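Plusano abre el plazo de ofertas para equipar con brazos manipuladores la clasificación de ropa de su planta de Gorkwood

Gorkwood, 21 de enero de 2025

Plusano, empresa de lavandería industrial para hoteles y residencias, ha publicado el pliego de condiciones para la compra de brazos manipuladores con pinza de dos dedos destinados a la zona de clasificación de textil pequeño. El pliego fija los requisitos técnicos, el reparto del presupuesto y el calendario de entregas. La ingeniería Markaston actúa como asesora técnica durante la licitación.

El presupuesto total asciende a 148.000 euros, impuestos no incluidos. De esa cantidad, 79.000 euros corresponden a brazos, pinzas y controladores. Los 69.000 restantes cubren la integración con las cintas existentes, la adecuación eléctrica, la formación del personal y el primer año de mantenimiento. Plusano no admitirá ofertas que agrupen ambas partidas en un precio único.

"En la compra anterior comparamos precios de catálogo y dejamos la integración para después. El desvío apareció en los recambios y en las horas de puesta en marcha", señala Krystyna Jasińska, responsable de inversiones de Plusano. "Esta vez cada licitador debe detallar el coste de los dedos de repuesto, los cables y las licencias durante cinco años."

Requisitos técnicos

Las pinzas deberán trabajar con toallas de rizo, paños finos y fundas, tanto doblados como arrugados. El pliego exige una cámara de pequeño formato en la muñeca, dedos sustituibles con herramienta manual y acceso a los datos de posición y esfuerzo sin pago adicional. La superficie de apoyo no se especifica: el licitador debe indicar sobre qué materiales ha probado el agarre y con qué iluminación.

La prueba de aceptación consta de 200 ciclos consecutivos por brazo, con prendas elegidas por Plusano. Se registrarán los agarres fallidos, las recogidas dobles y las paradas que requieran intervención. El equipo que no supere la prueba dispondrá de una segunda convocatoria - a cargo del proveedor - antes de la resolución del contrato.

Valoración de ofertas

La parte técnica supone 70 puntos sobre 100 y la económica, los 30 restantes. Dentro de la parte técnica se puntúan por separado el agarre de tejido fino, el plazo de suministro de repuestos y la documentación en español. Corentin Lacroix, consultor de Markaston, ha redactado el anexo de ensayos. "El rizo grueso ofrece relieve a los dedos. Un paño ligero apoyado contra una toalla plantea otro problema, porque hay que separar dos tejidos en contacto", explica.

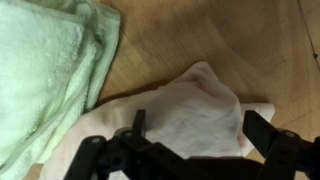 Última modificación de la página: 21/01, 10:40 h

El paño rosa claro, arrugado junto a una toalla verde menta doblada, corresponde al tipo de carga que el anexo denomina "mixta en contacto". Esta categoría tiene el mayor peso en la puntuación de agarre.

La instalación está prevista para septiembre, en una sola fase. El pago se efectuará en tres plazos: a la firma, a la entrega y tras la prueba de aceptación. Los gastos de transporte y seguro hasta Gorkwood correrán por cuenta del adjudicatario.

El pliego y sus anexos pueden solicitarse al departamento de compras de Plusano. Las consultas técnicas se remitirán por escrito y las respuestas se comunicarán a todos los licitadores inscritos.

Contacto para medios: Oficina de comunicación de Plusano, Gorkwood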